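工作记录 八月
Tolham 厨具安装车间,柜体组

上午

Toom 的仿真环境终于跑顺了,重启之后一次都没掉。吊柜取放那组任务,夜里一口气跑了392个回合,早上来看日志,我站着就看完了,连咖啡都忘了倒。以前光是把一套吊柜搬进搬出试装,我们两个人一天下来肩膀都抬不起来,现在先在仿真里把够不着的位置筛掉,再上实物。真的很痛快!

失败的回合集中在仰角大的时候。手腕相机朝上看,视野里几乎全是大平面,深度图上一片糊。Ojārs Baranauskienė 说这和新来的师傅仰头干活时一个毛病:找不到参照。他在 Promham 装了很多年柜子,习惯先找瓷砖缝再找柜底边。我们打算照他的办法,把砖缝加进定位特征里试试。

挑了一帧仰视的贴在这里,两指张开,中间没夹东西,左上是黄色面板,指缝后面能看到白砖墙。砖缝在这个角度还分得清,灰板那边的接缝也能用,深灰的那一大块就基本没有纹理可抓。

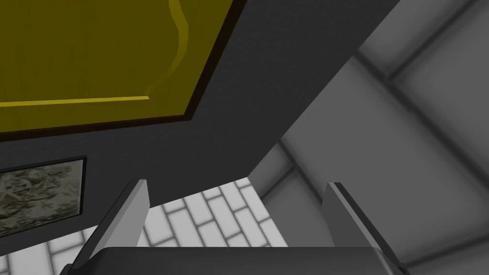

下午:和班组碰头

讲了3件事。
一、抬举和仰头的试装以后尽量交给机器先跑,人做最后的对缝和调铰链。大家对这条没意见,老师傅们尤其高兴。
二、排班要改。夜里跑仿真,早班第一件事变成看失败回放,得有人会看。Ojārs 主动要学,还说要把自己的判断写成口诀,我举双手赞成。
三、有人问以后学徒还练不练手工试装。我的看法是要练,不然回放里哪一步别扭根本看不出来。每人练多少还没谈拢。

Jistititz 的调度界面字太小,戴老花镜的同事抱怨了,记下,找他们改。

待办
砖缝特征加进去,重跑50个回合,只跑大仰角。
张开宽度的初始值再查一遍,配置里写了两处,数不一样。
回放里加一个按失败原因筛选的按钮,Ojārs 要的。
黄色面板换个哑光程度不同的材质再渲一版,看深度图有没有变化。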